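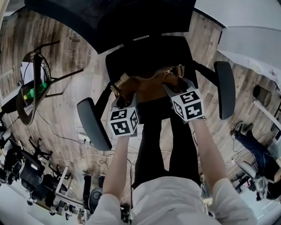 Notes for Stirdale library talk, August 2026
The everyday leather bag: cleaning it, fixing it, not wrecking it
Iida Koivisto

20 minutes then questions. Elie has the clock. Do NOT start with tanning history again, lost half the room last time.

START
Hello, thanks for coming, phones off etc.
Ask: who has a bag with them that they carry most days? Hands up. Now who has emptied it completely this year? Fewer hands, always. Ok so that's where we begin.

Lap first, before a table. Sit down, bag on your knees, both hands on it. You feel things you don't see — dry patch low down, a seam that gives, a strap gone thin near the ring. Two minutes of just feeling it. Have everybody do it now. (Wait. Let them do it properly. Don't talk over them.)

Good chair helps, armrests, elbows supported. Sounds fussy but do an hour of stitching on a stool and see.

EMPTYING
Everything out. Everything. Turn the lining up if it turns.
My Nassar bag weighs 900 grams with nothing in it. Took 520 grams of plain junk out in the spring — coins, keys to a flat I left, a stone??
Tell the stone story if going well. Skip if not.
Crumbs in the corners: soft dry brush, an old toothbrush is fine. Vacuum with a stocking over the nozzle. Show the stocking. Pens are the real enemy, ink in the lining comes through to the leather in the end and there's not much to be done. Pens live in a case. Say it twice.

Drinks. A bottle on its side in a bag is asking for it. Keep bottles away from the bag while you're working on it too, caps or no caps. Elie Tarawneh put a full one over my best tote at the Karirport fair, he'll deny it.

THE STRAP
Most people look at the body of the bag, which is the part that lasts. What goes:
the leather where it folds round a ring
the holes either side of the buckle, they stretch long
edge paint on the strap, cracks then peels

Bend the strap gently at the ring. Fine lines = dry, condition it. Lines that open up = getting torn, take it to someone before it drops your laptop on the platform.
Buckles — wear the strap one hole over for a month, spreads the load. People like this one, they write it down.

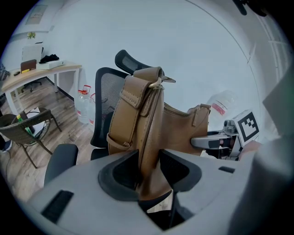 Zippers next. Hold the bag upright and steady for this, standing on its own base, don't fight it one-handed. Run the zipper slow end to end. Sticky? Brush the teeth first, dry. Then a bit of beeswax or a plain candle. No cooking oil please, someone always says oil. It picks up lint and marks the leather along side the tape.
Pull tabs: a leather tab is just a scrap and some thread, easiest repair there is. Don't yank by the tab if the zipper is jammed, hold the tape behind the slider with the other hand.

STITCHING
Look along the panels in side light. A single popped stitch is nothing today. If the gap is over 2 centimeters sort it out this week, because it'll run. Waxed thread, use the old holes, back two stitches at each end. Pass round the sample board. Get it BACK this time.

CLEANING
Damp cloth, not wet. Wipe the whole panel, edge to edge, or you get a tide mark.
Saddle soap: fine on heavy tan leather, careful on soft slouchy ones, test underneath.
Tosier balm is what I use, I paid for it, no they dont sponsor me. Any decent plain balm does. Pea sized, fingers, leave overnight, buff.
Tan leather will go darker. Tell them now so I don't get the emails.
Rained on: stuff with plain paper, room temperature, away from the radiator. Newspaper can leave print on a pale lining. No hair dryers!!

STORING
Stuffed lightly, strap laid loose across and not folded under. Upright on a shelf. Cotton bag or old pillowcase, never plastic. Hooks are bad for anything heavy — that's a dent in the strap by November and it stays.

Slide with prices if there's time. Repair person at Nassar does rings and buckles while you wait, check she is still there in the mornings before I say so.

QUESTIONS probably
Suede? Different talk. Brush, and leave it alone.
Mold? Outdoors, dry cloth, then ask a pro.
Can I dye it? You can. Practice on something you don't like.
Fake leather peeling? Sorry, no.

Sign-up sheet by the door for the stitching evening. Bring own bag, needles supplied. Thank the libary, thank Elie.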